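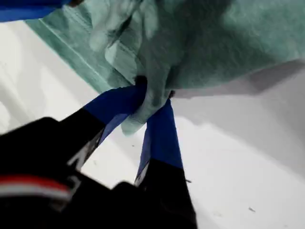

Session 3: Collecting Demonstrations for Cloth Folding

A learned folding policy can only be as good as the examples we feed it, and gathering those examples is my favorite part of the Vanard course! You get to do the task over and over through the arms, and you find out how much your own hands know. Take the grasp. A towel has no handle, so you have to make one by pinching up a bit of fabric between the two taped fingertips until a bunched fold stands off the table. Every group does this a little differently, and those differences end up in the data.

Terms for today

Episode: one attempt at the task, from the start pose to the end pose, with all camera views and joint positions saved together.
Reset: putting the cloth back into a starting state between episodes.
Operator: the person driving the arms. Swap often, tired operators get sloppy.

Starting states

Vary them! If the cloth always starts in the same spot, the policy learns the spot and falls apart when you nudge the cloth over. Drop it in the middle, push it toward a corner, turn it, crumple it harder than you think is fair.

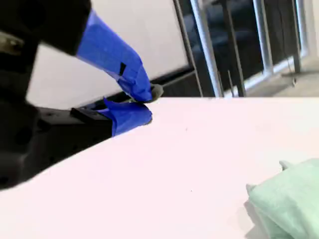 Begin recording with both grippers clear of the fabric. The approach matters as much as the grasp, and last December the Castham set had to be redone after the first second of every episode was trimmed away. Out of 174 episodes we kept 170 in the second round, a lovely result for a first-time group.

During an episode

1. Move at a steady pace. Long pauses teach the policy to pause.
2. If a grasp slips, go back and try again in the same episode. Recoveries are gold.
3. Keep the two arms from blocking each other's view when both are working close together on the cloth.
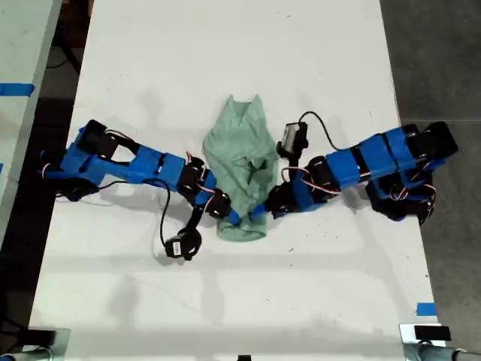
4. Finish the fold, open the grippers, back both arms away, then stop recording.

What counts as a success

Settle this before you record anything. For the Nouri exercise, a fold passes if the bundle is roughly rectangular and lies flat enough to be picked up in one piece. A rumpled edge is fine. 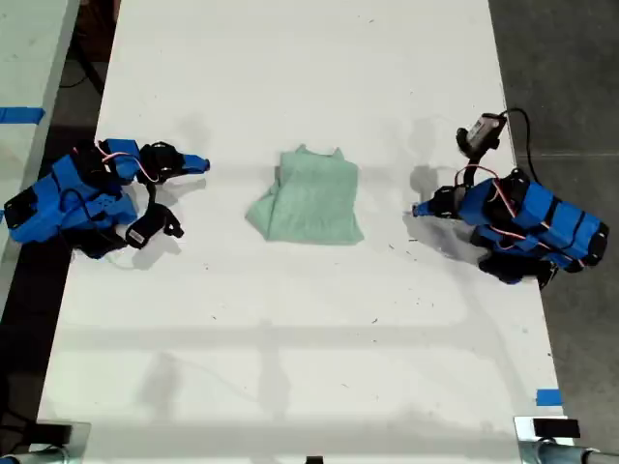
Label each episode right after it ends, while you still remember what went wrong. Failed folds get labeled and saved too, in their own folder, and we'll have fun with them in Session 4 when we train on Trondia and compare runs with and without them.

For next time: read your group's labels and bring one episode you disagree about.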